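Classroom Ventilation and Hygiene Checklist – Winter Term
Brikisard Secondary School, Upper Building
Completed by: Lena Walczak, health and safety lead
Month: February
Walk-round started at 7 a.m., before the heating had made up its mind

1. Windows open at least a hand's width in occupied rooms
Partly met. Three rooms on the top corridor have windows painted shut. The paint is very neat. Maintenance has the room numbers, again.

2. Carbon dioxide monitors switched on and visible
Partly met. The Helar monitor in Room 2 was in a drawer, where the air is apparently excellent. It has gone back on the wall. Staff are reminded that a red light means open a window. Turning the monitor to face the bookcase is a separate procedure and we don't do it.

3. Hand gel at every entrance
Met at the front and side doors. The dispenser by the gym has been empty long enough to collect two bus tickets and a note saying "empty." Refilled.

4. Spare face masks in the office
Met. One box of 200, unopened. Students who want one can ask at the window without giving a speech about it. Please put the box back on the low shelf afterward.

5. Shared equipment wiped between classes
Partly met. The sign-off sheet in the computing lab is filled in through the end of next week, which shows confidence. I have started a new sheet. Wipes are under the sink. Spray goes on the cloth and never straight onto the equipment.
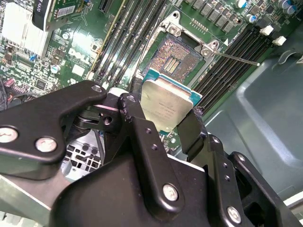 6. Sick students collected promptly
Met. The waiting room has a chair, a bucket and a window that opens, so it is better equipped than most of the top corridor. Two contact cards had old phone numbers. The office is calling around.

7. Lunch lines and seating
Not met. Floor arrows in the Prarden Hall canteen now point in both directions after the last floor polish, and students have chosen whichever leads to the fries. New arrows ordered. Until they come, the duty teacher stands at the hatch and points.

8. Cleaning products locked away
Met. Cupboard locked, key where it should be. The Żak floor cleaner had lost its label and has been relabeled by hand. "Blue stuff" was crossed out and the proper name put in.

9. Staff room
I was asked to include it. Window shut, monitor unplugged to make room for the kettle, four mugs growing something. Not met – see item 2, and then see the sink.

Follow-up: items 1, 7 and 9 to be checked again before the end of the month. Comments to Lena Walczak, in writing, and preferably not on the back of the gel dispenser.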